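Writing the rules before the robot moves

Jonalyn Evangelista on acceptance criteria, handover records and why a simulated trial deserves the same paperwork as a physical one

Simulation has become the first place most manipulation software is tried, and in many small firms it is also the least regulated. Physical cells come with risk assessments, guarding drawings and a named person who signs. A simulated room usually comes with a folder of results and a filename.

Jonalyn Evangelista has spent the past two years trying to close that gap. She maintains the internal code of practice for simulated manipulation trials at Skivness, a test house in Junddale that checks control software for other companies before it is put on hardware. The current issue of the code has 69 clauses. She would like it to have fewer.

"The first issue was written by people who were worried about liability, and it reads that way," she says. "A clause should tell an operator what to record, when to stop, or what to compare against. If it does none of those it should go in the introduction, where it can be ignored in peace."

The code divides a trial into stages: scene check, free motion, approach, contact, release and review. Each has its own entry condition. Free motion, in which the gripper is moved without an object, is the stage most often skipped by clients preparing their own evidence. 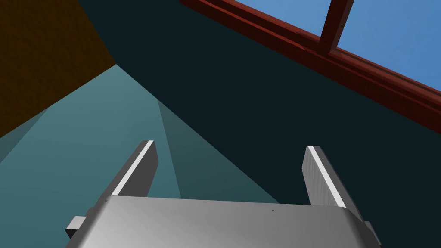
Evangelista regards the omission as the single most common fault in the submissions she reads. A free-motion run establishes that the joint limits in the model match those in the documentation, that the wrist camera is where the calibration file says it is, and that the fingers open to the stated width. When a later grasp fails, those records allow the reviewer to rule out the arm.

"Without them you are arguing about the grasp planner for a week and then somebody finds the camera offset was entered in the wrong units," she says. "We had that on a job for Hosseinzadeh. Their planner was fine. Everything downstream of one number was wrong, and the number had been in the file from the start."

Clause 12 now requires the camera pose to be written out in full, with units, in the trial record itself. A reference to an external file is no longer accepted. The same clause requires the field of view to be stated, and whether the fingers are visible in it at full opening.

The approach stage is where the code becomes more prescriptive. Test objects are classed by shape and stability, and tall objects on a narrow base carry extra conditions. The gripper must come to a complete halt with the fingers on either side of the object before any closing command is sent. The halt lasts 2 seconds in the current issue. Closing speed is capped separately, and the cap applies even where the simulator would tolerate more.
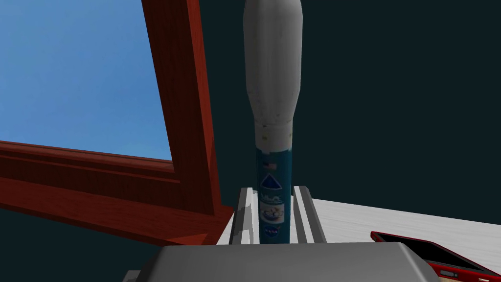
Gripper fingers either side of a model rocket, seen from the gripper during a simulated trial.

The pause has attracted complaints. It lengthens every run, and in a batch of several thousand the cost in computing time is noticeable. Evangelista accepts the arithmetic and has kept the clause.

"The halt is a measurement point. You get a still position, you compare it with the commanded position, and you have an error figure that means something. If the arm is moving through the pose you are sampling a moving target and the figure depends on when you happened to look. Clients ask if they can interpolate. They can, in their own reports."

She is more flexible about how test objects are chosen. The code asks for a mixture of shapes and surface finishes, and for at least one object with printed detail, so that vision software is exercised on something other than plain colour. It also asks that neighbouring items be left on the work surface during the approach and contact stages. Clearing the table, in her view, produces a result that applies only to cleared tables.

Neighbouring items are logged before the run and checked after it. Any displacement is a reportable event, even if the target object was handled correctly. Contact between two neighbouring items at the start of a run is permitted, provided it is written down.

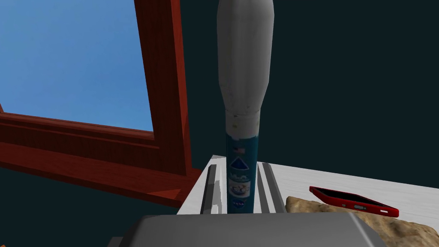

A red smartphone and a rough, rock-like item share the tabletop with the model rocket.

"People read 'reportable' as 'failed', and that has caused a good deal of bad feeling," Evangelista says. "A reportable event goes in the record and gets a sentence of explanation. A failure stops the batch. We have tried to keep those two words well apart. In the next issue they will be in separate sections, with separate forms."

There are 4 conditions that stop a batch. They are penetration of one solid body by another beyond the stated tolerance, loss of the object outside the work area, a joint torque above the rated value of the real arm, and any gap in the log. The last accounts for more stopped batches than the other three together.

The torque condition was added after a discussion with Indham, a maker of light arms for laboratories, whose engineers pointed out that a simulated joint will produce whatever torque it is asked for unless it is told otherwise. A motion that looks unremarkable on screen can be one the real machine would refuse. Under the code the rated values are entered at the scene check, initialled, and locked until the batch closes.

Evangelista was asked if initials serve any purpose in a process that is almost wholly automatic.

"They serve the purpose of a person having opened the file. I can see from the system when a file was opened, but I cannot see that it was read. Initials do not prove that either. What they do is make the operator slightly uncomfortable about not reading it, and I will take that."

Two-armed trials are covered by an annex, which she describes as the weakest part of the document. It was drafted when Skivness had seen only a handful of such systems, and it treats the second arm largely as an obstacle for the first. Trials in which each gripper holds its own item do not fit the forms well, and operators have been adding handwritten columns. 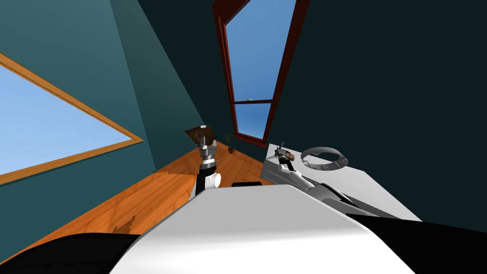

The revised annex, due for comment in February, gives each arm its own log and adds a third for the distance between them. Minimum separation is to be reported for the whole run, including the items held. The existing annex measures from gripper to gripper, and an item projecting from the fingers is left out of the calculation altogether.

"That was my drafting and it was a mistake," Evangelista says. "The closest point is very often on the thing being carried. If you have a flat object in one hand at an angle, its corner is what arrives first. We were measuring metal to metal and reporting a comfortable margin that was not there."

The draft also deals with body-mounted viewpoints. Where the robot's own arms and body panels block part of the view, the trial record must say which areas of the room cannot be seen at the working pose. Software that relies on that view must then be tested with at least one target placed in or next to a blocked area. Two clients have objected that this amounts to designing a test to be failed. Her answer is that the software is allowed to report that it cannot see the target, and that doing so counts as a pass.

On room models the code says little. Floors, walls, windows and furniture must have collision surfaces if they are within reach of the arm, and the record must list any that do not. Lighting must be fixed for a batch and varied between batches. Evangelista has resisted requests to specify how realistic a room should look.

"Appearance matters to the vision people and they should set their own requirement for it. My concern is that the counter is solid and is at the height it says it is. I have seen a very handsome kitchen where you could put the forearm through the worktop."

Retention is the remaining argument. The code requires the full log of every stopped batch to be kept, together with 20 complete runs chosen at random from each batch that finished. Smaller clients say the storage is a burden. Larger ones would prefer to choose the runs themselves, a request that has been refused each time it has been made.

Skivness intends to publish the code, less the client annexes, once the two-arm section has been settled. Evangelista does not expect other test houses to adopt it as it stands. She would be content if they took the definitions, and in particular if they agreed on what is meant by a completed grasp. At present she has three definitions in use among current clients. One ends when the fingers close, one when the object leaves the surface, and one when it has been held clear for a set time.

"All three are reasonable. They give three different success rates from the same log file. I spend a fair part of each month writing to people to ask which one they used."

Comments on the revised annex should be sent to Skivness at its Junddale office, marked for the code of practice and quoting the clause number.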